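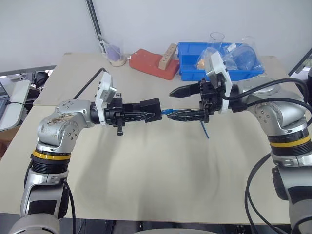

Pimum Residents' Association
Minutes of the General Meeting, 2022-01-16

The meeting was called to order by the Chair in the Turen Street hall. A quorum was present. The minutes of the previous meeting were approved as written.

Parking on Morin Lane
The Secretary read a letter from the town on the proposed parking limit of 30 minutes along the east side of Morin Lane. Several members asked that the limit not apply after business hours. Residents of the corner building objected to the loss of the loading space. It was agreed that the Association would support the limit for daytime hours only and would ask the town to keep the loading space as it is. Motion carried, 5 opposed.

Snow and ice
Members reported that the steps between Morin Lane and the Istel footbridge had not been salted after the last two storms. The steps belong to the town but the handrail is the Association's — the Secretary will confirm this against the 30-year maintenance agreement and report back. Until then, the salt bin stays at the top of the steps.
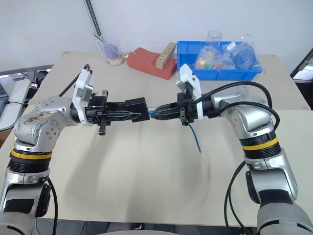

Two arms over a beige tabletop, grippers toward the center.

Spring planting
The Planting Group requested $300 for soil and shrubs at the Istel end of the footbridge. A member asked whether the existing roses would be kept. The Group replied that they would be moved to the Turen Street side, where there is more sun. Approved without objection. Receipts are to be turned in to the Secretary.

Hall bookings
The Chair reminded members that bookings must be made in writing and that keys are to be returned the same evening. A request for a lower rate for youth groups was put off to the next meeting.

Other business
A complaint concerning early trash collection on Turen Street was received and will be passed to the town.

There being no further business, the meeting was adjourned.

Submitted by the Secretary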